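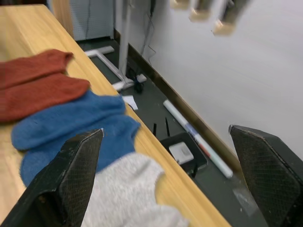
Sock work on the tabletop at Laddale, seen from between the gripper's fingers.

When the gripper says it has let go

February
By Wilfredo Marquez

We use cookies to improve your visit. By continuing to read you agree to our cookie policy.

The fault at Laddale was in the log for nine lines before anyone saw it. The arm had picked up a sock, carried it across the table and been told to put it down. The log said the gripper was open. The gripper was shut. The arm moved off to its next position and took the sock with it.

A sock does not mind this sort of treatment. The technician on duty stopped the run, pulled the sock out from between the fingers and started again. She wrote "late release" in the notes and gave it no more thought until the afternoon, when the same thing happened with a bunch of keys.

Laddale is a small test site run by Sachdeva, a firm that checks household handling software before it goes to customers. The jobs are dull by design. Socks are picked up from a table, keys are taken from a hook and put back, and each attempt is marked as a pass or a fail. The software under test that month came from Bidport, and the part that decides when to open and close the fingers is a module called Flernadix.

Keys are harder than socks. They swing and they catch on each other, and a ring can sit in the curl of a hook in a way that needs a pull in exactly the right direction. If the fingers are still closed when the arm backs away, something has to give. In this case it was the rack, which came away with the keys still on it and swung into the technician's forearm as she reached for the stop button.

She was bruised and nothing worse. Sachdeva treated it as a safety matter all the same, and shut the cell down that evening.

I went through the results with the team the next morning. On paper they looked good. Of 256 attempts, 235 had been marked as passes, and most of the fails were ordinary ones — a missed grasp, a sock dropped short. The late releases were hard to find. Some had been marked as passes, as the item had fallen free by itself before the end of the attempt. 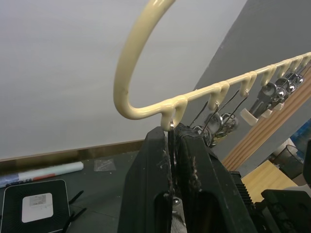
Fingers up at the first hook of the key rack, with more keys hanging further along.

The cause took longer. The first idea was dirt. Gripper fingers pick up fluff and grit, and the ones at Laddale had seen a fair amount of use. They were cleaned and the fault came back. The second idea was the cable to the wrist, which was swapped, and the fault came back again.

What gave it away was the timing. Flernadix sends the order to open and then waits for a reply. If no reply comes, it sends the order again, up to 2 times. After that it was meant to stop the arm and raise an alarm. A change made at Bidport some weeks before had altered that last step, so that a missing reply was recorded as "open" and the arm carried on. The change had been made to get rid of false alarms during long runs, and it did get rid of them.

So there were 2 faults. One was a reply that sometimes went missing, which is a nuisance and happens in most systems sooner or later. The other was software that took silence for a yes.

Bidport has put the alarm back. The module now also compares the finger position with the order it was given, and the arm may not move away until the two agree. This makes each attempt slower. The engineers at Laddale say they can live with that, though one of them grumbled to me at length about what it does to an overnight schedule.

Sachdeva has made changes of its own. The stop button has been moved to the near side of the cell, out of reach of anything the arm might be holding. The key rack is now fixed with a catch that lets go under a light pull and drops it straight down. The pass mark has a second condition too: the item must be released on command, and where it ends up is scored separately.

The older results are being marked again by hand from the recordings. When I left, they had got as far as the socks. The lost reply itself has still not been traced, and the wrist cable that was taken out is in a bag on the bench with a label saying "probably fine".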